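Skenlow Ballot Box, Model 182, for Town and Village Elections

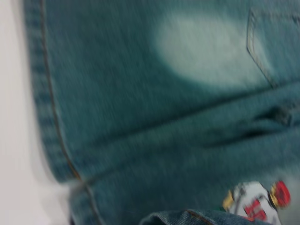

How many paper ballots does one box hold? The Model 182 takes 3000 ballots when they are folded once, and fewer if your county uses the long sheet with two columns.

Skenlow makes this box for small towns, villages and school districts which still vote on paper, or which must keep a paper copy next to the machine count. It is the same box we have sold to clerks for many years, with a new lid and a better lock. The old lids do not fit on it, so please do not order only the lid if your box is from before the change.

The slot in the lid is wide enough for one folded ballot. It has a metal cover which slides closed and can be sealed when the polls close. Each box has two locks with different keys. Many towns give one key to the clerk and the other to an inspector from the opposite party, and we deliver the keys in separate envelopes for this purpose. If you want all your boxes to open with the same pair of keys, write this on the order. It can't be changed later without new locks.

Seals are numbered and come in packs of 100. One pack is included with the first box. The numbers do not repeat between packs sent to the same town, so your record sheet stays clear also after several elections. We print the name of the town on the seals without extra cost when you order five packs or more.

Empty, the box weighs 17 pounds. It has a handle on each short side and can be stacked two high in storage. Please do not stack full boxes.

The name of the polling place goes on a card behind a clear window at the front. You can change the card between a primary and a general election, and old cards should be kept with your other papers if your state asks for it. We can't give advice about election law. Your county board will know which boxes are approved, and it is wise to ask them before you order.

Kirkcombe table stand: sold separately, fits under the Model 182 and holds it at a good height for voters who are sitting.

Dorov carry bag: sold separately, with a place for the seal record and the keys. The bag closes with the same seals as the box.

Orders for the November election should reach us before the end of August. After this we still send boxes, but printed seals may come in a second delivery. For a price on more than ten boxes, write to Marit Halvorsen in our sales office. Questions about locks and spare keys go to Kjell Ekström, and he will need the serial number from the bottom of the box.

14 shares
2 comments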